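Dish rack testers wanted – paid, home-based, 3 weeks

Every few months somebody sends us a dish rack that is supposed to fix the kitchen. It holds more, drains faster, takes up less counter. We have stopped believing the boxes. Pelupessy is looking for 22 households in the Rutdale area to find out what a rack is like after the first nice evening with it, when the plates don't match and the sink is full again.

You will get one rack to use in your own kitchen, with your own dishes. Please do not buy anything new for this. Matching sets from a store are how these things get tested at the factory, and we suspect that's why they look so good in the catalog. We want the big serving plate from your aunt, the bowl that fits nowhere, and the two plates left over from a set you broke years ago.

We're mostly interested in wire racks with upright dividers. The makers like to say the slots fit "all standard plates." Maybe. We would like to know whose standard, and what happens to a thick rim or a deep dish.

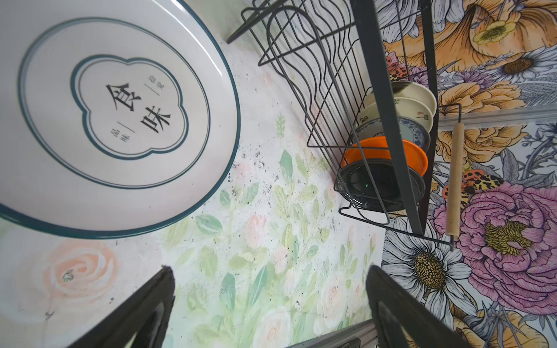
Plates on edge in a black wire rack, with a large teal-rimmed plate alongside.

What you would do: wash and rack dishes by hand at least once a day, fill in a short log (a few lines, no essays), and answer one phone call a week. On the last Friday you bring the rack back, scratches and all. If you hated it, write that down. If you quit using it after four days and went back to a towel on the counter, we want that in the log too – with the day you quit.

Who we are looking for: adults who wash most of their dishes by hand and own plates in more than one size. If your dishwasher does nearly everything, this one isn't for you. People who sell or review kitchen goods can't take part.

Pay is $392 for the full period, paid after the rack and log are returned. There is no bonus for liking the product, and please be wary of any study that offers one.

To apply, write to Melati Entili at the Pelupessy office before the end of October. Tell us how many people you cook for and which dish in your cupboard is the hardest to put away. Questions about payment go to Sekar Goh.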